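New house rules for home recording are out, and I read them so you don't have to

Aug 16, 2026

Good news for those of us who collect gripper data at home! The Suvard practice guide finally has its second edition, and the Golport group that looks after it has cut the thing down to 18 pages (the February draft ran to 115, and I fell asleep in it twice).

The big change is about private stuff. Before you record, you walk the room and put away mail, screens, medicine and family photos. Bontu Sisay, who edited the guide, told me they got 413 comments on that rule alone, and I believe her, a few of them were mine. Pads get wiped between homes now too, and a session can last up to 2 hours before you have to take a break.
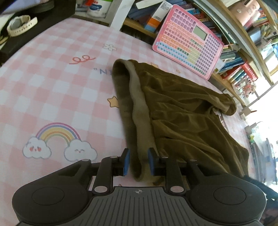 Laundry gets its own page, and I'm so happy about it. The guide says to work on the bed you have, with the bedding you have, and to leave ordinary clutter alone if it's safe and doesn't identify anyone. So a checkered sheet with a smiling-cloud rainbow is fine, and so is a kid's pink learning tablet sitting next to the clothes. Grab soft things by an edge, and go slow. Mondarier switches to the new edition next month, and Arthur is still deciding.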